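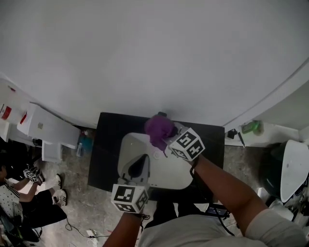

Do you need a special cloth for glossy white plastic?
Ida Wiegand
2/13/24

Every few months something fluffy turns up in the shops with a promise attached. The last lot I brought home was a pack of Varkholm chenille cloths, the sort with a pile like a bath mat, and the sleeve said they would "lift dust, grease and fingerprints in a single pass". I have been dusting things for most of my adult life and I can't remember a single pass ever being enough, so I was not in a generous mood when I opened them.

Several of you wrote in after the August issue asking what to use on shiny white appliances. You know the kind of thing: rice cookers, printers, bread machines, the lid of anything bought in the past ten years. Matt surfaces forgive you. Gloss shows every smear, and white gloss shows every crumb and dark hair as well. One reader in Bralthorpe said she had given up and put a tea towel over hers. I have some sympathy, though a tea towel on top of something that gets warm is a bad idea, so please take it off before you switch on.

I tried the fluffy cloth against what I already had, which was an old cotton T-shirt cut into squares and a flat microfibre cloth from the market in Ormsby. No laboratory was involved. I used my own kitchen, my own rather grubby appliances and the window, which is the only honest light in the house at that time of year.

Dry dust first. The fluffy one did well, I'll admit. It picked up loose dust from a lid without pushing it all to the back, and it got down into the groove where the lid meets the body, a place the flat cloth tends to skate over. The T-shirt moved the dust about and left lint of its own. So far the packet was telling the truth, or near enough.

Then fingerprints, and here I part company with the packet. Used dry, the fluffy cloth spread a greasy thumbprint into a wide greasy cloud. Used damp, it left so many tiny droplets behind that I had to go over the lid again with something else. The flat microfibre, barely damp, took the print off in two or three wipes and a dry corner finished it. If your trouble is fingers, and with a glossy lid it usually is, the cheap flat cloth wins.

Cooking grease is a different job again. No cloth I own will shift a film of old frying on its own, whatever colour it is. Put a drop of washing-up liquid in a bowl of warm water, wring the cloth until it won't drip, wipe, and then wipe again with plain water. Skipping the plain water is where most of the streaks come from. People blame the cloth for them, and then they buy another cloth.

The long pile has a second drawback. It sheds. Mine dropped bits for the first few washes, and the loose strands trail about and catch on vents, hinges and the edges of buttons. They show up beautifully on white. You can trim a loose strand with scissors, but don't pull it or you'll have a bald patch and a longer strand.

How I'd go about a lid or top panel, for anyone who wants it set out:

Unplug it and let it cool right down. I know you know. I have also forgotten.

Take the loose dust off dry, from the back edge towards you. Going the other way only fills the gap behind, and then you have to move the whole thing to get at it.

Keep your free hand on the near side of the appliance while you wipe. The light ones slide about on a smooth table, and pressing on the far edge can tip them up.

Damp cloth next, wrung hard. Never spray anything straight on to the top, particularly near buttons or a vent. Spray the cloth if you must spray at all.

Finish with a dry flat cloth, then look at it from a low angle. If you can't see any smears from there, you can stop.

A word on polishes. Odeteck sell a "gloss restorer" for kitchen plastics and I was sent a bottle. It smelled of pears. The lid looked splendid that evening, and two days later it had collected more dust than the untreated one next to it, stuck fast to whatever the stuff leaves behind. I can't see the point of it. Scratches in gloss plastic are there for good in any case, and most of them come from wiping grit round and round with a dry cloth, so the money would be better kept in your purse and the dust taken off gently to begin with.

Washing matters more than the brand. Do microfibre and chenille without fabric softener, which coats the fibres and leaves them about as useful as a wet crisp packet. Keep them away from towels too, or they will come out wearing half the towel. And wash strong colours by themselves the first time. My water came out faintly coloured, and I wouldn't have wanted a white shirt in with it.

So would I buy the fluffy ones again? For the grooves and the dry dust, possibly one. A pack of 20 is far too many for any house I've lived in, and I suspect most end up under the sink with the spare bulbs. If you already have a flat microfibre cloth that still feels slightly grabby on your fingers, you have what you need.

I'm still after a decent way of getting yellowing out of older white plastic. I have been told bicarbonate of soda, lemon juice and leaving it in the sun, by three people who each swore the other two were wrong. I've tried the bicarbonate and it did nothing except get into the hinge. If you have done it and have a before and after you can stand by, please write in.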